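Notebook, March
Network refit, upper floor, Rarna building
Kept by Diệp Châu

09:20

Picked up where the February pages stop. The old run from the ground-floor cabinet to the drawing office still drops to the slow rate when both plotters are sending. Swapped the patch lead at the cabinet end first. No change. Swapped the wall end. No change. The fault is therefore in the fixed cable or its terminations.

Opened the wall plate behind the plan chest. Pairs untwisted well past the point where they should be, and the orange pair punched down on the wrong standard. The cabinet end follows the other one. Whoever did the job used B downstairs and A upstairs. A straight gigabit link will usually sort that out by itself, so the mismatch alone does not explain the drop, but I want it gone. Re-terminated upstairs to B, sheath taken right up to the block, twists kept.

Wire map now clean on all four pairs. Link comes up at full rate with nothing else on it.

10:45

Length by tester: 60 m on the drawing office run. The building plan gives a good deal less than that. The cable must go round by the stairwell and come back, and the plan shows the route someone meant to use. Corrected the plan in pencil. The other runs on the same riser need the same check before anyone orders cable from these drawings.

Still getting errors under load. Ran a large file copy from the Bandum machine to the store and watched the port counters. CRC errors climb slowly for the first few minutes and then in bursts. The bursts match the lift. Went and stood in the riser cupboard to confirm: motor starts, counter jumps.

The data cable is tied to the lift supply for the full height of the cupboard. Unshielded, same cable ties, no gap. Cut the ties and hung the data cable temporarily from the far side of the tray on string. Repeated the copy, with the lift sent up and down throughout. 2 errors in 154 GB. Before moving the cable the same copy could not be finished.

String is not a fixing. Needs proper clips and a separate tray before the cupboard is signed off. Chantharasri have the electrical contract and should be told, as their labels are on the supply cable and they will want to know who has been in there.

13:30

Labelling. The cabinet has three schemes on it at present:
- handwritten numbers on the patch panel, oldest, partly rubbed off
- printed labels from the Tenska survey, which restart at 1 on each floor
- coloured tape, meaning unknown

Keeping the Tenska numbers with a floor prefix, so U-07 for upper floor, outlet seven. Removed the tape. If the colours meant something to anyone, write it here and I will put it into the register.

Toned out 14 outlets this afternoon. All but U-11 found. U-11 has a faceplate and a cable behind it, but no tone at the cabinet on any port. Tester gives an open on every pair at a distance that puts the break somewhere over the corridor ceiling. Left for now with a blank in it. The desk there has been moved to the other wall anyway.

Register is in the shared folder, second sheet. Please don't sort it by column, the notes do not move with the rows.

15:50

Switch settings. Spanning tree was off on the cabinet switch. Turned it on and set the cabinet as root. Edge ports set to go straight to forwarding, otherwise the desk phones time out waiting for an address after a restart. Checked with one phone only, the one by the door. Came up normally.

Did not touch the guest network. It shares an uplink with the office traffic and has no limit on it, and that wants doing at a time when people are not using it.

Saved the running configuration and copied it to the folder under today's entry. The previous saved copy was older than the last two changes, so a power cut would have undone both. Save after every change from now on.

Outstanding:
- clips and separate tray in riser cupboard
- U-11, find break or pull a new cable
- lengths on remaining riser runs
- rate limit, guest network
- ask Bandum whether their machine still needs a fixed address
- small two-port boxes: test each one at full rate before it goes back on a desk, mark any that fail

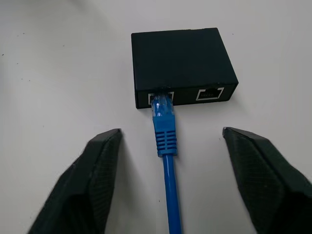 Next session

Start with the corridor ceiling. Bring the long ladder, the tone probe with the good battery and a box of cable clips. Repeat the copy test once the new clips are in, lift running, and write the counter readings under this line.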